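Hellar Community Help
Teaching by Demonstration > Hand-held Grippers

Recording demonstrations with strands and chains in an ordinary bedroom

Posted by Kisthorpe, April 26, 2024

Our group records household tidying tasks with two hand-held grippers for later use in training a robot arm. The present task is to lift one bead necklace from a heap of jewelry and place it on a flat tray. Of 347 demonstrations recorded since December, a large share were rejected at review. In most of the rejected recordings the strand slid out of the jaws or brought a second piece along with it. Should the operator be instructed to grip harder, or should the task itself be changed? We would also like to know whether the room should be cleared of patterned bedding and curtains before recording resumes.

Tomaszewski

Grip force is unlikely to be the principal cause. Round beads roll when the jaws close on a single bead. Operators should close the jaws across the strand, between two beads where the size permits, and pause before lifting. The lift should be vertical and slow until the lowest loop is clear of the heap. If a second piece comes up, the operator should lower the strand, release it and try again within the same recording. Such corrections are useful to the trained policy and should not be discarded, provided they are labeled at review.

With regard to the room, we advise against clearing it. A policy trained only against plain backgrounds often performs poorly in a furnished home. Please ensure instead that the jaws and the strand remain in view throughout the lift, and that the second gripper does not pass in front of them.

Skernum

Use rubber tips. This resolved the matter for us.

Hellar Support Desk

Both replies above are consistent with current guidance, although a change of tips partway through a collection should be recorded in the session notes. Recordings made before and after the change should be kept in separate folders. Operators new to strands are asked to complete 7 practice lifts before any recording is retained. 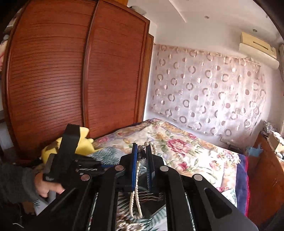
Questions concerning the labeling of corrected attempts should be submitted as a new topic under Review and Labeling.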